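Drorkamville Allotment and Community Garden Association
Minutes of the July general meeting

Held in the long room at the Mnguni Centre, starting at 7.10 pm (we gave it ten minutes for those coming on the late bus, and were glad we did, as it brought in three more of us).

In the chair: Nobuhle Venter
Minutes: Seema Dubey
Also present: Octavio Yáñez, Nobuhle Baloyi, Mbali Msimang and a very good turnout of plot holders, whose names are on the signing sheet kept with these minutes.
Apologies: received from several members who are away, and from the whole of the Plerkia Road end, who had a street party the same evening and sent us a plate of samosas by way of apology. The meeting accepted both.

1. Welcome

Nobuhle V. welcomed everyone, and in particular the new people on the bottom plots who were at their first meeting. She said she remembered her own first meeting very well, having sat through the whole of it without daring to ask what a standpipe was, and she hoped people would speak up if anything we said made no sense.

2. Minutes of the last meeting

Taken as read and agreed, with one correction. Under "Hedges" it should have said that the blackthorn along the lane would be left alone until after the birds had finished with it. The minutes had it the other way round, for which Seema is sorry, and relieved that everyone carried on as though she had written it properly.

3. Matters arising

The gate. The new latch has been fitted and closes well, although you do need to lift as you push. Please don't slam it, as the post is the old post and has enough to put up with.

The noticeboard. Still leaking at the top left corner. Octavio has been at it with sealant and will go back again when he has found a better sort.

The pear tree on plot 9. It has been looked at and is healthy, only very badly in need of a prune, and this will be done in the winter when it is dormant. Several people said how good the blossom was this year.

4. Water

This took up the largest part of the evening, as we rather expected it would.

Mbali went through the position for those who had missed the spring meeting. The mains supply to the upper half of the site comes off one old pipe, and on dry evenings when everybody waters at once the top taps give hardly more than a dribble. She has been round with a bucket and a watch on several evenings, for which she was warmly thanked, and the trouble is clearly worst between six and eight.

Three ideas were put forward. The first was to ask for a second supply pipe, which everyone would love and which we can't afford. The second was to put larger tanks beside the top path, fed overnight from the tap, so that people could dip their cans instead of queueing. The third was a rota, with the upper and lower plots taking alternate evenings. There was a good deal of kindly but firm feeling against the rota, mainly from people with jobs that finish at odd hours and from those with small children, who said they water when they can and could not promise more than that.

The tanks found a lot of favour. Nobuhle B. has been in touch with Jorkov, the farm suppliers, who have 2 large tanks with lids at the yard and would let us have them for £116 the pair, delivered to the gate. Getting them from the gate up to the top path would be up to us. She asked that the lids be kept on, for the sake of wildlife and toddlers alike.

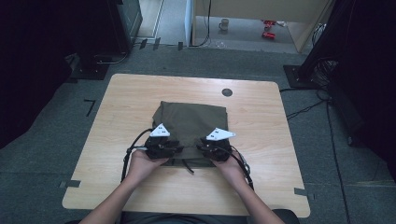

Octavio Yáñez wondered whether the tanks would be any use at all if the tap feeding them was the very one that ran dry, and he said he would feel happier if we caught rain off the shed roof as well. Mbali thought this was a fair point and said that from what she had seen the pressure came back nicely after nine at night, so the tanks ought to fill by morning, but that she would be very pleased to have the rainwater too. After some discussion of guttering, in which a surprising number of people had something to contribute, it was agreed to do both.

Agreed: to buy the tanks from Jorkov. Nobuhle B. to arrange delivery. Octavio to measure the shed and price up guttering and a downpipe. A carrying party to be got together once we know the morning, and Mbali will put a sheet on the noticeboard (the dry side).

Seema was asked to remind everyone that hoses may be used for filling cans and tanks but should not be left running on beds.

5. Waiting list and the half plots

Nobuhle V. reported that the list is as long as she has known it. When plot 3 came free in spring it was split in two, and both halves are being worked beautifully, with beans up already on one side and a great many dahlias on the other. She asked whether we should offer half plots as a matter of course to people starting out.

One member felt that a half plot leaves no room for potatoes and that a plot without potatoes was a sad thing. Another said she had nearly given up in her first year under the weight of a full one, and would have been thankful for half. It was agreed that new people should be offered the choice, and that anyone on a half who is getting on well may ask for more when a neighbouring piece comes up.

6. Shared compost

The bays are full and the left-hand one is ready for use. Please help yourselves, a couple of barrows each to begin with, and put the board back across the front. Would members kindly not add cooked food, however well meant, or bindweed roots, which come up again as cheerful as ever. Woody stuff should be cut to the length of your forearm or left by the shredder.

Mbali offered to show anyone interested how to turn a heap without hurting their back, and was taken up on it straight away by half the room.

7. Produce table

The table by the gate will run again on Saturdays through the summer. Last year's was a great pleasure, and much of what was left over went to the lunch club at the Mnguni Centre, who have asked especially for courgettes, and may be the only people in Drorkamville to do so. Please label anything unusual. Jars should have the contents and the month on them.

8. Any other business

A green-handled fork has been left in the shed since May and would like to go home.

Nobuhle B. asked if we might plant up the strip outside the fence, where the grass has worn away. This was liked very much. Suggestions so far are lavender, marjoram and low marigolds, and she will bring a sketch next time.

A new member asked what a standpipe was. Nobuhle V. was delighted to tell him.

The next meeting will be in September, same room, same time, with the tea going on beforehand. The meeting closed at 8.55 pm, and thanks go to everyone who stayed behind to stack the chairs.

S.D.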